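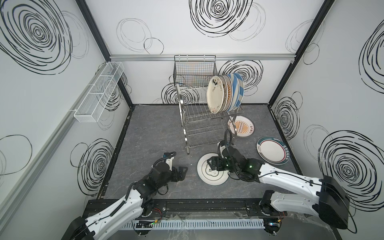 Unit 3 covers calibration of a two-arm cell built on a shared bench, using the Wendeck workshop build as the worked case. Before any motion is recorded, both arm bases must be referenced to one origin. On this cell both bases bolt to the slotted black rail along the front edge, so the rail serves as the common X axis and the left base as zero. The dish rack against the back wall is then located by touching off its front feet with each arm in turn. If the two readings differ by more than 3 mm, loosen the right base, reseat it and repeat. Do not correct the difference in software at this stage.

Rail length is 825 mm. Torque the base bolts in a cross pattern and check again after the first hour of running.

Cable routing. Leave a free loop at each wrist large enough for full roll in both directions. Clip the cable along the upper link and nowhere past the last joint. Darnell Greenberg's first build had a clip on the wrist housing and broke a conductor after 2,000 cycles.

Approach to a flat plate. A plate lying on the work surface has very little clearance under the rim. The usual sequence is:

1. Open the fingers and descend outside the rim.
2. Press lightly on the near edge until motor current rises.
3. Slide the lower finger under the rim, close, lift.

Step 2 depends on plate profile. A wide, shallow rim tips early; a deep rim may only slide.

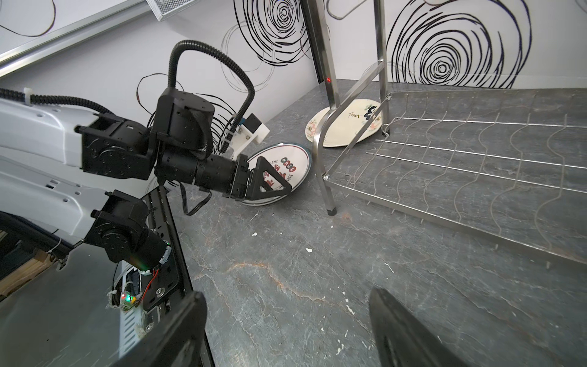
Sliding is handled by lowering the descent speed and adding a short dwell before step 3 — start at 16 ms and increase as needed. Stacked plates need a separate routine, as the upper plate can shift on the lower one when pressed. See Ottar Lunde's notes on the Clulano controller for the current threshold settings.

For the January session: bring your touch-off table, filled in for both arms, and one page on sources of error in the rail reference. Birthe Vídalín will check bolt torque before power is applied.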